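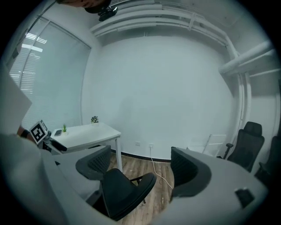 Page last changed: July 17, 2022

Chapter 3
Furniture and Other Small Assets

In the first two chapters we have studied what a business owes and what it is owed. Now we go to the things that a business owns and keeps for use. Many students expect to meet buildings and trucks first. These will come in Chapter 4. We start with desks, chairs, cabinets and lamps, as almost every business has them, and as the questions they bring are the same questions that we will ask later about a building.

After reading the chapter you should be able to:
- decide whether a purchase is an asset or an expense of the year
- find the full cost of an asset, with delivery and assembly
- spread this cost over the years of use
- keep a simple furniture register and check it against the rooms

3.1 What do we mean by an asset?

An asset is something the business controls and from which it expects a benefit in the future. A desk fits well to this definition. It will be used next year, and the year after. A box of paper also gives a benefit, but it will be finished in a few weeks, and so we treat it as an expense at once.

Between the desk and the box of paper there are many things which are not so clear. A wastebasket may last longer than the desk. Must we then write it in the register and divide its cost over ten years? In principle yes, in practice no. The work of following it would cost more than the wastebasket itself. For this reason most businesses set a limit in money. Purchases below the limit go to expense on the day they are made, even when the thing will last long.

Kevstead, a translation office in the town of Mustesia, has set its limit at $100 for one item. We will follow this office through the whole chapter.

3.2 One item or many?

The limit looks simple until somebody buys chairs. In November, Kevstead ordered 18 folding chairs for its public evenings. Each of them cost less than $100, but the total on the invoice was well above it. Two answers are possible. If we look at each chair alone, the whole order is an expense. If we look at the order as one group, bought together and used together, it is an asset.

Both answers can be defended. What cannot be defended is to choose one answer in a good year and the other in a bad year. The policy should be written down, with a date, before the invoice arrives. Kevstead decided for the group method, and the chairs stand in its register on one line.

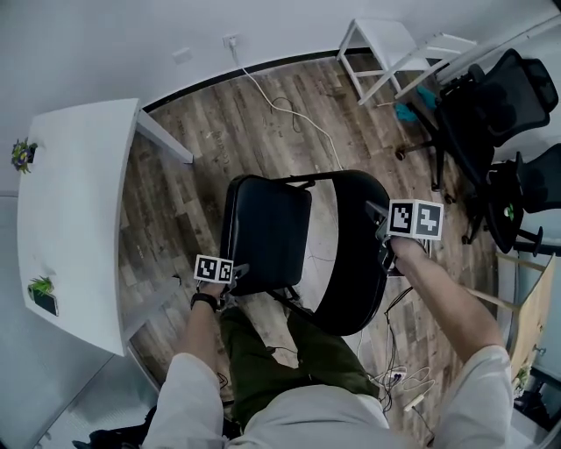

Figure 3.1 Folding chair with padded seat and curved backrest.

The group method has a weak side. When one chair breaks and is thrown away, the line in the register does not change by itself. The bookkeeper has to reduce the number and remove the share of the cost which belongs to that chair. If this is forgotten for several years, the register shows chairs that no longer exist. We come back to this problem in Section 3.5.

3.3 The full cost

Students often take the price from the catalog and stop there. The cost of an asset includes everything that was necessary to bring it to its place and make it ready for use: transport, taxes which are not returned, assembly. It does not include repairs made later, and it does not include the lunch of the people who carried it up the stairs.

Kevstead bought a writing desk from the dealer Lacson. With delivery and assembly, the full cost was $704. The office expects to use the desk for eight years and to receive nothing for it at the end. With the straight-line method, the yearly depreciation is therefore $88.

Eight years is an estimate, and an estimate can be wrong. The desk may be sold earlier, or it may serve twice as long - old desks often do. When new information comes, we correct the years that remain and leave the closed years as they are.

Before you continue

Take a sheet of paper and list the furniture in the room where you study. Mark each item as asset or expense under a limit of $100. Keep the list, you will need it in Section 3.4, where we enter the same kind of items into a Cerkora register sheet.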